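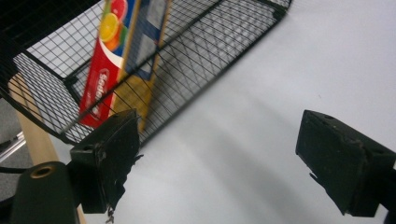 Why are some baskets full of holes?

Hi, it's Pushpa again! Last time I wrote about jars, and a reader named Joni asked me why so many baskets are made of wire, with all those little squares. Good question, Joni!

Look at the black mesh first. You can see right through it, so I can spot a tall red carton with fruit slices on it and a blue and white package next to it. I didn't have to lift anything out! In my own pantry I have 2 baskets like that, and I can tell from the doorway if we're out of crackers (we usually are).

The holes do another job too. Air goes in and out through them. That's great for onions and potatoes, which like to stay dry, and crumbs fall through so you can wipe them off the shelf.

So how can something that is mostly holes be strong? Each wire is thin, and you could bend one by itself with your fingers. But in a mesh, the wires cross over and over, and where they cross they're joined. Push on one wire and its neighbors help hold it up. It's a bit like a trampoline, or a tennis racket!

Now find the rim. It's a lot thicker than the other wires. A rim keeps the basket in shape when you grab it, and it covers the sharp wire ends so they don't scratch you.

Want to try it? Take 3 strips of paper and lay them side by side. Weave more strips across them, over and under, and tape the edges. Then hold it flat and put an eraser on top. My first one sagged in the middle, so I wove the strips closer together and tried again with two erasers.

Next time: why do cereal boxes have bags inside?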